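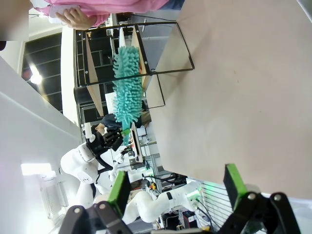 Ticket: chenille duster shedding + leaving grey haze on the clear display stands. Logged 17th August by Keegan Bright, facilities desk. Reporting it on behalf of the Brunton room, they've complained twice now. Stands are the Skuvska ones, thin black bars, clear panel in the middle, little round fasteners at the corners. Duster is the teal one with the fat fingery loops and the thin green handle, and going across the stand the head is long enough to sit over the bars and the panel in one go, so whatever is in the loops gets dragged from one to the other. Result is streaks. Also fluff caught at the fasteners. Need this fixed before the Guminier visit, they look at everything from the side with the light behind it.

Search tickets
All categories

Filed under: Cleaning supplies / Display stands / Open

What we tried so far

Dusted dry, new head straight out of the packet. Haze came back in under a day. Loops grab dust fine on the beige tabletop, no complaints there. Panel is the problem.

Damp head. Worse. Smears, then lint on the smears. Don't do this.

Swapped the head for one out of the laundry bag. Left waxy arcs on the panel, you could see exactly which way it had been swung. Think thats the clue.

Hemi Stubbs asked was it the panel itself gone cloudy. Breathed on a corner and rubbed it with my shirt, came up perfect. So panel's ok. Something is being put ON it.

Update, Murray Grimshaw

Who is washing the heads? If they go in with the towels they get softener. Softener on microfiber = film. Had the same thing at the old building with the mirror cloths, took weeks to figure out. Check the jug on the shelf over the machine.

Update, Keegan

Checked. Jug is Brullari, the blue cap one, and yes it's softener, and yes the heads go in with towels. Vaughan Tautahi does the wash and says he was told to do it all together on warm. Not his fault, the card on the machine says exactly that. I've taken the card down.

Doesn't explain the new head though?? That one never saw the wash.

Update, Murray

New ones shed. Loops are cut and stitched onto the backing and there's loose fiber from the factory. Wash once before use, no softener, shake hard. Also are you spraying anything on the stand first?

Update, Keegan

Ok so yes. There was a polish. Jayson Cruzado has been giving the wood boards a quick spray and then doing the stand right after with the same duster. Polish goes board > loops > panel. So that's three things going on, softener, factory fluff and polish. Great.

What we're doing now

1. Heads washed on their own. 60 minute cycle, plain detergent, half the usual amount. No softener, no dryer sheet.
2. Hang dry by the loop end. NOT over the radiator, last one went crispy.
3. Stand before boards, always. Dry duster on the bars and the top edge.
4. Panel gets a flat lint free cloth, not the duster. Light pass only, work top down.
5. Corners: soft paintbrush, the 2 inch one in the drawer. Gets the fluff out from under the fasteners. Dont loosen them, the panel shifts and it's a pain to get square again.
6. Boards last, polish onto a cloth and never in the air near a panel.

If there's already film on a panel: warm water, one drop of dish soap, wrung out cloth, then a second cloth with just water, then dry it straight away. Did nine stands this way, all fine. No ammonia stuff, we don't know what the panels are made of and the Skuvska sheet doesn't say.

Update, Hemi

Tried it on the stand nearest the window. Clear from both sides. Still a little fuzz at one bottom corner but that came off with the brush second time. Can we get more heads, we only have five and if they're all drying theres nothing to use.

Update, Keegan

Ordered. Asked for a different color for the boards so they don't get mixed up, supplier only had the teal in stock so I'm putting tape round the handles. Tape = boards. No tape = stands. Someone please tell Vaughan, he's on lates and I keep missing him.

Update, Jayson

Told him. Also the polish can has moved to the bottom cupboard, behind the bin bags. One thing, the scuffs on the tabletop aren't coming off with any of this. Faint ones. Not dust. Seperate ticket?

Update, Keegan

Yes seperate ticket, put it under Furniture please. Leaving this one open til the new heads have been through the wash and we've had a look at the panels in daylight. Murray has the old wash card if anyone needs to see what it said.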